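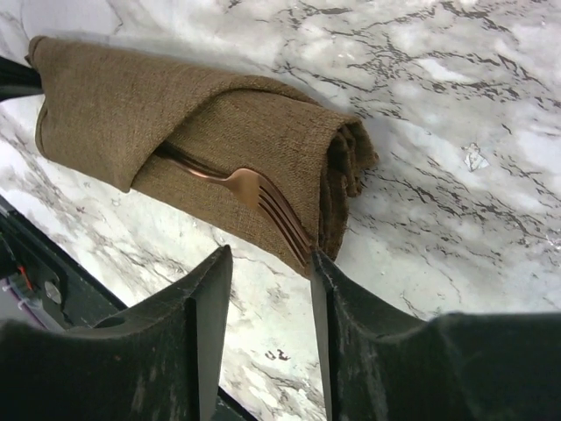

Figure 2. Fork tucked into a rolled napkin of coarse woven cloth, on a marble countertop.

4.2 The rolled napkin as a holder for cutlery

In the previous section we treated the napkin as a flat thing, which is how most of the earlier work on table setting treats it. In the present section we look at the napkin after it is rolled. The question is simple to ask and less simple to answer: how much of the holding is done by the roll itself, and how much by the flap which is folded over it?

By "flap" we mean any part of the cloth that passes over the outside of the roll and covers the handle of the fork. In Figure 2 the flap lies over the left half of the roll. The handle goes under it and the tines stay outside. We call this arrangement the open roll, in contrast to the closed roll, where the whole fork is inside and the guest must unroll the cloth in order to find it. The closed roll is common in places where cutlery is prepared hours before the meal. The open roll is more often seen in private homes and in small dining rooms, such as the two at Stendside and Civeck where we made our observations in March.

share 29 · comments 5

At Civeck the napkins are rolled by hand on the same counter where bread is cut in the morning. The staff there prefer a coarse cloth. They gave us several reasons, and not all of them agree. One person told us that a coarse weave holds the metal better; another said only that the stains are less visible. We could not separate these reasons by interview, and for this reason we also asked for the rolls to be made with a smooth cotton of similar size. With the smooth cotton the fork moved under the flap when the roll was lifted at one end. With the coarse cloth it moved also, but later and less.
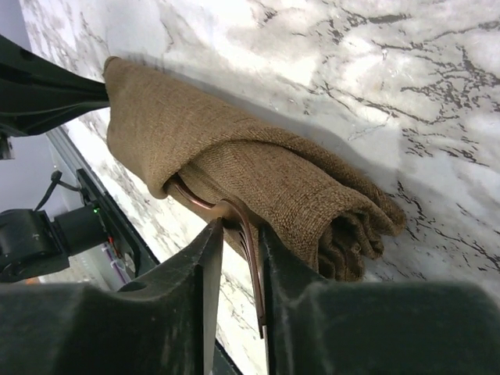
The tightness of the roll has an effect of its own. A very tight roll leaves no room for the handle, so the person has to force it in, and the flap is pulled out of place while this is done. A loose roll accepts the handle easily, but opens again at the end when it is laid down. Between these two there is a middle range which experienced people find without thinking about it. When we asked them to describe it, they usually made the movement again with the hands and did not use words.

We recorded 200 rolls in total across the two dining rooms. Of these, we excluded 8 in which the cloth was still damp from the laundry, because damp cloth keeps its shape in a manner that dry cloth does not. All other rolls were kept, also the ugly ones.

The direction of the fork deserves a short remark. Henríquez, the manual used for training at Stendside, asks that the tines point to the guest's left hand. In practice the rolls were laid on the table at many angles, and they were turned only when the plates arrived. We therefore did not score the direction.

A more difficult matter is the hem. In a thick weave the hem is stiffer than the rest of the cloth, and it does not bend where the person wants it to bend. If the hem falls on the outside of the roll, the end looks finished but tends to lift. If it is turned to the inside, the roll is thicker at one end.

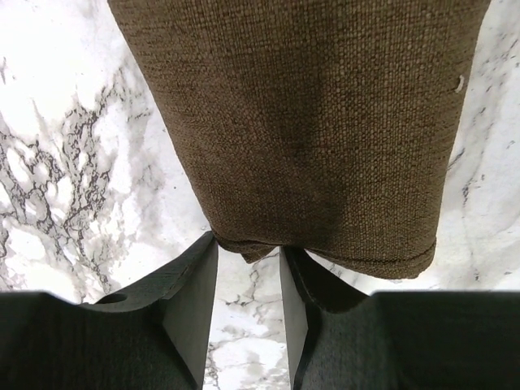 Lorena Salinas, after reading a first version of this section, objected that we give the hem too much weight. In her view a person who rolls napkins every day starts from the corner and not from the side, and then the hem is never in one place long enough to matter. She also asked why we had not washed the cloths more times before the trial — new cloth is stiff, she wrote, and tells you mostly about the shop.

Both points are fair. On the second one we can say only that the cloths came from Tedonero and were washed twice. On the first, we looked again at our notes and found that rolling from the corner was frequent at Civeck but rare at Stendside, where the manual shows the other way. The effect of the hem which we report should be read as valid for rolls started from the side.
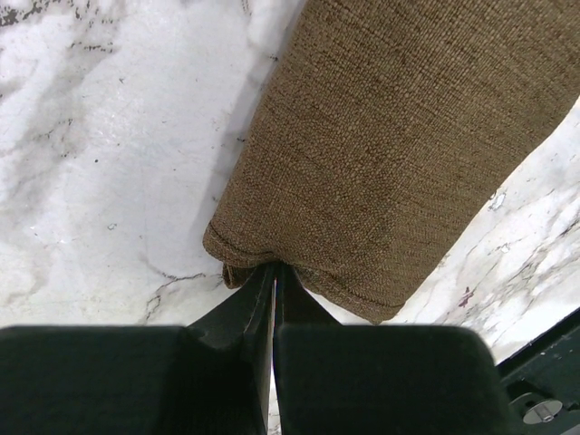 Figure 3. Stitched hem at the end of a roll of brown woven cloth.

For the comparison in Section 4.3 the rolls are grouped by the place of the hem (outside or inside) and by the type of cloth. Rolls started from the corner are given in a separate table.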